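Rerine Tabletop Placement Materials: Progress Report to the Dreltine Fund

Print this page | E-mail this page

August 16, 2020

Reporting stage: 2 of 3
Funded items: work surface, cube sets, position marking, placement record sheets

Summary

Work on the surface and the position marking is complete to the standard set out in the funding agreement. The cube sets are complete in red and green and behind schedule in the remaining colours. Record sheets have been revised once and are in use. Spending is within the approved budget, with $4000 requested for transfer between lines (see Budget). The next milestone is the comparison of surfaces, due in September.

Scope

Rerine produces a small body of materials for tabletop placement exercises: a plain surface, coloured cubes of matched size, and a set of marked positions on which a cube is to be set down. The materials are meant to be reproducible by other groups at low cost. The Fund asked at the first stage that the specification be reduced to what affects the result, and the section on cube storage has been dropped accordingly.

Work surface

The surface is white with a matte finish. Gloss was tested at the first stage and rejected owing to reflections of the ceiling lights, which changed the apparent colour of the cubes' lower faces. The matte finish gives an even field under the existing fittings, and no supplementary lighting is specified.

Wear has been monitored by inspection at the close of each block of trials. The tabletop shows a few faint scuffs and small dark specks. These do not interfere with the reading of cube position and have been left alone. A resurfacing threshold has been written into the specification: the top is to be cleaned when specks could be confused with tape residue, and refinished only if scuffing catches the cube base. Neither condition has been met. Abrasive cleaners are excluded, as the sample panel treated with one developed glossy patches.

A second surface has been ordered from Arkus. It is nominally the same finish from a different production run and will be used for the September comparison.

Cubes

Cubes within a set are of similar size and a single colour, with no lettering, dots or other face markings. Unmarked faces were preferred by the people completing the record sheets, who otherwise tended to note which face was uppermost although no column asked for it.

Red and green have been adopted as the primary pair. Both separate clearly from the white surface and from the black tape. Yellow was found to be weak against white at the far side of the table. Blue remains under consideration, subject to a check against the tape colour in low light. Orange has been withdrawn because it was recorded as red on several sheets.

The supplier, Norðdahl, has advised a delay in the yellow and blue sets. The project does not depend on either for the third stage, and the order has not been moved elsewhere.

Position marking

Target positions are marked with short strips of black tape applied directly to the tabletop. Three forms of marking were compared: a full outline of the cube's footprint, a pair of corner brackets, and a single strip. The outline was the most precise and the slowest to lay, and had to be replaced whenever one side lifted. Corner brackets were frequently laid out of square with each other. The single strip was adopted.

The strip is cut slightly longer than the cube is wide, so that a little tape remains in view on both the left and the right when the cube is on it. The visible ends allow left-right error to be judged without moving the cube. Rotation is judged separately, by comparing the near faces with the line of the strip. A cube may be on the mark and still be turned, and the revised record sheet carries separate columns for the two.

Tape is to be pressed down along its full length and trimmed with a straight cut. Torn ends were responsible for most disagreements between two people reading the same placement. Replacement is by peeling from one end at a low angle, followed by a dry wipe.

Placement trials

A total of 222 placements has been recorded at this stage. Sheets from the first-stage layout were not carried over, as they predate the single strip. Each sheet records cube colour, whether the cube rests on the tape, whether tape is visible at both ends, and whether the cube is square or turned. The position of any second cube is recorded relative to the first (left or right, nearer or farther) and is not measured.

The red and green arrangement illustrates the distinctions the sheet has to capture. The red cube is on its strip with tape showing at either side, but is tilted so that one corner points to the near side of the table; it is entered as "on mark, turned". The green cube, to the right and slightly farther back, has one face square to the near side and is entered as "right, farther, square".

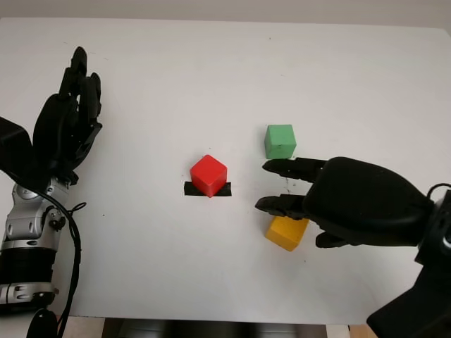 Budget

Surface and tape costs are below estimate. Cube costs are above estimate, the increase being entirely freight. We request approval to transfer $4000 from the surface line to the cube line. No increase in the total grant is sought.

Risks and next steps

1. Surface comparison on the Arkus top, September. Same cubes, same tape stock, same sheet.
2. Decision on blue, following the low-light check.
3. Draft specification to the Fund for comment, with the tape-laying procedure as an annex.

The principal risk is continued delay at Norðdahl. Should the blue sets not arrive, the specification will be issued for red and green only.

Comments

tapeandrule
Is the strip meant to sit under the middle of the cube or along its near edge? I can't find it in the text and it would change how we cut ours.

Rerine project office
Under the middle. It will be stated in the draft specification.

benchside_tas
We had the same trouble with orange. Agree on dropping it.

Related items

Rerine: first-stage report to the Dreltine Fund
Matte and gloss work surfaces: test notes
Record sheet, revised version
Dreltine Fund: guidance on transfers between budget lines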